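Stairwell
Reading time: 2 min

A stairwell is the upright space in a building that holds the stairs. The word covers the shaft itself, the walls around it and, in loose use, the stairs as well. Where the flights turn around an open gap, the gap is called the well — older builders' books use "well" for this alone.

Origins and layout

Early stairs were mostly straight runs against a wall, or tight spirals in stone. The open well came in with larger houses, where there was room to spare and owners wanted something to show visitors. Common layouts are the straight flight, the dog-leg (two flights side by side, half landing between them), the open well and the spiral. Dog-leg is the cheapest to build and takes up least floor. Most flats and offices have it.

Landings break up long climbs. Also give people somewhere to pass. A landing should be no narrower than the flight it serves, though plenty of old buildings ignore this.

Lighting

Daylight from a roof light only reaches so far down. Upper floors do well out of it, lower ones are gloomy by mid afternoon. Architect Friederike Wendt looked at 30 older blocks in the town of Plernis and found that the darkest spot was usually the turn just below the top landing, where the light fitting had been placed for the flight above. Her notes were never properly publised but are often quoted by local builders.

Glare is the other problem. One bright lamp in a dark shaft makes the step edges harder to see. Several weak lamps do the job better, and a pale strip on the edge of each step helps more than either.

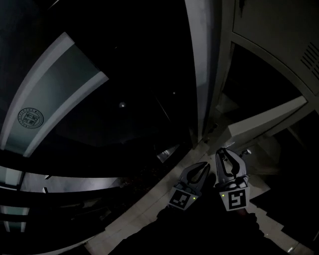
Curving stripes and a small point of light in the dark.

Sound

Hard walls, hard floor, tall thin space. Echo is strong and a dropped key can be heard 5 floors down. Umesh Pant, who wrote on noise in shared housing, argued for soft wall linings at every second landing. Costly, and few landlords bothered. Carpet works on the treads but wears out at the nosing first.

Fire and escape

In taller buildings the stairs are the way out, so the shaft is closed off with doors that shut by themselves. Smoke rises fast in an open well. Some designs have a vent at the top, opened by hand or by alarm, others push clean air in from below. Prams, bikes and old furniture left on landings are a constant complaint.

Upkeep

Handrails loosen before anything else. Then treads, then paint. The Busten estate, with 300 flats, repaints its stairs every May, half the blocks one year and half the next. Mohsin Abbasi's short guide to stair repair gives 2 checks for a handrail: pull it sideways, then lean on it. If it moves, the fixings need seeing to before teh rail is used again.

See also: Banister, Landing, Newel post, Spiral stair

Last edited December 8, 2018 | Contact the editors | © Wonix Reference | Back to top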